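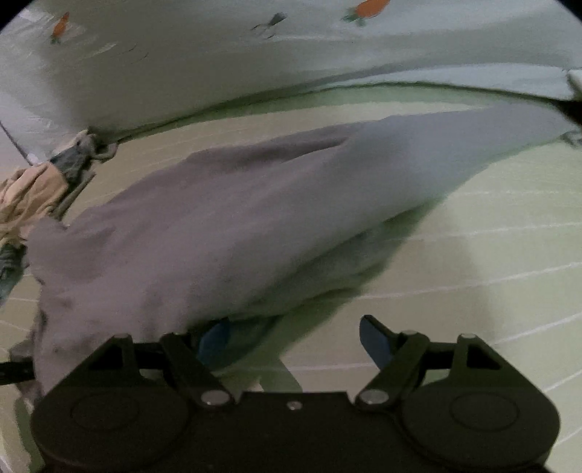 # Folding on a Grid: Final Report for the Household Textiles Unit

When our group first settled on folding as a topic, more than one classmate asked whether there was really a term's work in it. We had wondered the same thing, to be fair, but anyone who has tried to put away a week's laundry in a small flat will know that a cloth has its own ideas about where it wants to go (and a fitted sheet has even more of them!). By the end of July we had more notes than we could comfortably use, and we've had to be a bit ruthless in choosing what went into this report.

## What we wanted to find out

Our question was a simple one. Does working on a surface with printed lines help a person fold a plain cloth more neatly than working on an ordinary tabletop? The idea came from the cutting mats that quilters use, where the lines give your eye something to square the edges against. We called the project Jandbridge, after the street where we held our first meeting, and the name stuck even though we never met there again.

## Materials

We kept to soft, everyday things, mostly plain cloths and a few printed pieces of the sort you'd find in a child's room. The cloths came from Pathirana, a secondhand linen shop whose owner very kindly let us go through the seconds bin, so they arrived with the odd mark and a good deal of character. We washed the lot before starting and used the same mild powder throughout, Istach, so that no cloth ended up stiffer than its neighbours.

## Method

Each trial began with the cloth bunched up, the way it might come out of the basket. The folder had to find an edge, open the cloth out flat, fold it in half twice and smooth it down. We ran 102 trials altogether, 54 on the gridded surface and the rest on a bare table, with a rest break every Wednesday afternoon when the room was needed for choir.

## What we noticed

The lines were a real help once the cloth was open, and the corners met far more often. Where they made no difference at all was at the beginning. Finding the first edge in a bunched cloth took up to 17 seconds, grid or no grid, and a cloth rolled up on the diagonal was the worst of the lot, with the corners tucked away inside the folds.

If we had another term, we'd colour one corner of each cloth with a stitch of bright thread and run the whole thing again. We'd also like to try tea towels.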